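Home Files Versions Issues Wiki

# Jekell — a list of kitchen words

Jekell is my word list for everyday kitchen talk, the stuff people say while they cook and hardly ever write down. I started it on a Saturday when I was supposed to be cleaning out my inbox, and it has been growing ever since (my inbox has too).

Right now there are 1000 entries in one plain text file. Each line has a word or phrase, a short meaning, a sample sentence, and a tag for where I picked it up. So you get things like "a glug," "knock back the dough," "give it a minute," and 7 different ways to say the soup needs salt. I love that part!

## What's in the download

- words.txt — the whole list, tabs between columns
- odia.txt — 25 phrases I'm not sure about, named after the notebook they came out of
- notes.md — me arguing with myself about spelling

Open words.txt in anything. If your spreadsheet program turns "1/2 cup" into a date, import that column as text. I lost an evening to that one.

## Where the words come from

Mostly from listening. I wrote things down after family dinners, at potlucks, and during a cooking class I took in March, then typed them up at night. The rest were mailed in by readers of my old page on Netwood. I left out anything copied from a printed cookbook, partly for copyright and partly because cookbook language is so much stiffer than what comes out of people's mouths with a pan on the stove.

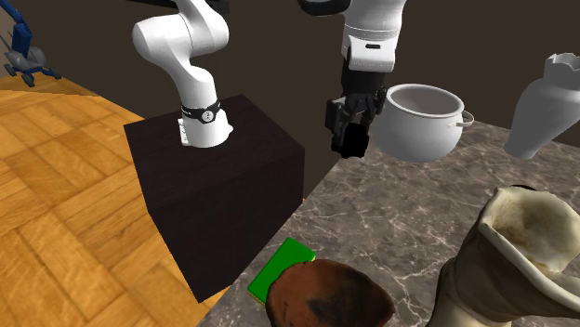
Yaowalak Chantharasri wrote in to say the list leans way too hard on baking, and that frying barely gets a look. She counted the entries on hot oil and came up with 20, three of which she thought were the same phrase spelled differently. She also asked for a column showing whether a word is one you'd say to a child or only to another cook.

She's right on the baking, and I've merged two of those three. The third I'm keeping for now — "spit" and "spatter" feel different to me, and I'll fight for it. The extra column is a great idea and it's half done, so expect blanks.

## Known problems

Plurals are a mess. Some sample sentences are funnier than they are useful. The region tags are my best guess, so please don't build a map on them. Anything tagged "Daza" came from one long letter and I haven't checked it with anyone else yet.

## Using it

Free for anything, including classes and games. If you fix a line, send me the old one along with the new one so I can find it. Frying words go to the top of the pile!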